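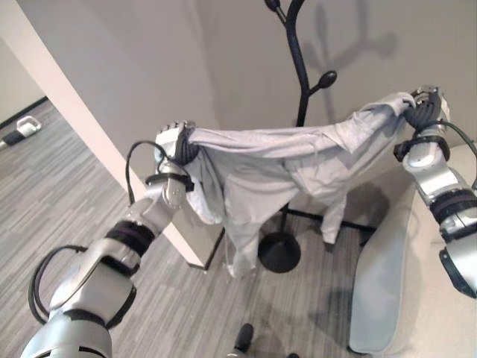 Laundry and Folding: Gallery

Print this page | E-mail this page

This gallery goes with the clothing pages on the Plondbridge household site. It covers the soft, plain items that come through most often: shirts, thin jackets, tees, sweatpants, pillowcases and towels. Captions are kept short. Full folding instructions are on the Folding page, and stain questions go on the Stains page.

Most of the clothes are gray, navy or white. Everything was washed on the normal cycle at 90 degrees Fahrenheit except the towels. Captions by Hae-won Yoo.

1. Light gray garment, stretched out
The cloth is held by two corners and pulled sideways. The top edge runs close to level and the rest sags in a shallow curve. A long narrow fold hangs down on the left, and a sleeve-like tube of fabric hangs lower than the body on the right. The creases start at the gripped corners. Hold a thin piece like this by the seams if you can find them, and let the loose parts drop before you lay it down.

2. Gray tee, flat on the table
Face down, sleeves out. Smooth from the collar toward the hem. The small pucker beside the collar is in the stitching and will not come out.

3. Same tee, first fold
One side brought in to the middle, with the sleeve turned back on itself. The edge should run straight from shoulder to hem.

4. Same tee, finished
Folded in half twice after the sides are in. It fits a drawer 10 inches deep standing on its edge.

5. Navy work shirt, buttoned
Top button, middle button, bottom button. The others can stay open. The collar is pressed flat by hand.

6. Navy work shirt, back
Cuffs laid across the back and lined up. This one has a pleat that needs to be straightened first or the fold comes out thick on one side.

7. Thin zip jacket
Zipped all the way up, hood tucked inside the collar. Jackets in this material slide apart in a stack, so they go on top.

8. Sweatpants, legs together
One leg laid over the other, with the seat corner tucked in. Drawstring pulled even and knotted loosely.

9. Pillowcases
Folded in thirds the long way, then in half. The whole set goes inside one of the cases and is put away that way.

10. Towels on the Dirkholm rack
Bath towels doubled over the top two rails, hand towels on the bottom. The rails are 20 inches long, and a bath towel has to be folded once lengthwise to fit.

11. Hand towel, rolled
Rolled from the short end. We roll the hand towels and fold the bath towels because the shelf in the hall closet is shallow at one end.

12. Socks
Paired flat and turned over once at the cuff. The Wi brand ones have a gray toe and the others have a white toe. Odd socks go in the jar.

13. Hall closet shelf
Shirts on the left, pants in the middle, towels on the right. The labels are masking tape and get replaced when they curl.

14. Hellasel basket
Used for carrying only. Clothes left in it overnight need to be shaken out and folded again.

Notes

Knits should be folded and kept off hangers. Woven shirts can go either way.

If a piece has one sleeve turned inside out, fix that before you start. It is easy to miss on a plain gray fabric where both sides look alike.

Drying times were moved to their own page. The old link at the bottom of the Towels page still points here and will be corrected.

Last updated: September

Comments (4)

Marnie T.
Thank you for the sock one. My husband balls them up and the elastic is gone by spring.

gus_in_the_basement
On number 1, do you shake the thin ones out before or after you find the corners? Mine wrap around themselves and I end up holding a sleeve and the hem.

Hae-won Yoo
Gus, before. One good shake holding it by the collar, then find the shoulder seams and pull them apart. If you end up with a sleeve in one hand, put it down flat and start from there.

L. Pruett
Does the 20 inch rack come in a wider one? I have beach towels and they bunch up in the middle and stay damp.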